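4.2 What changed on the night shift

I spent 14 nights at the Plindilitz depot in Sarville, mostly drinking tea with the people who used to do the sorting by hand. Now they look after the two-armed robots, and a good part of that happens in simulation first (see Figure 3).

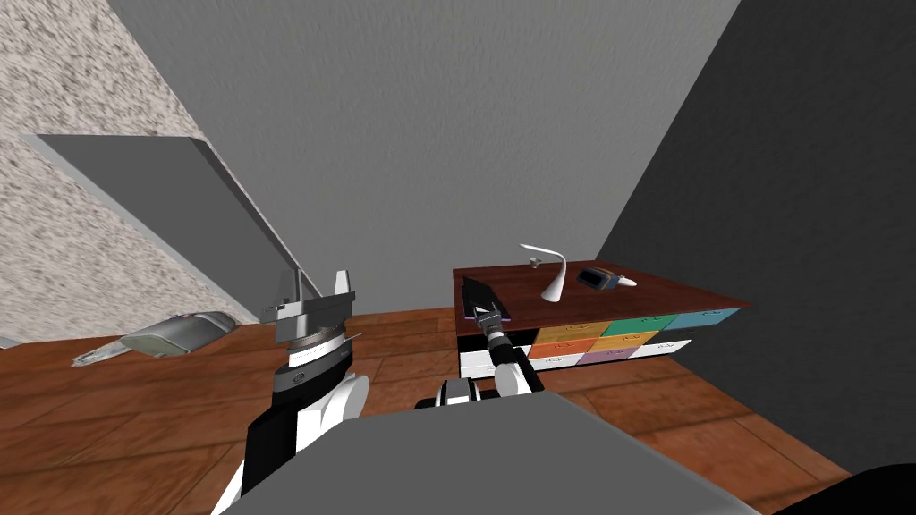 Figure 3. Simulated room with a dresser, one gripper at an object on its top.

They missed the chatting more than the lifting! Sorting was done in pairs, and watching a screen is a job for one. A few liked the quiet, mind you, and their backs were better for it. Pay stayed the same, which came up a lot.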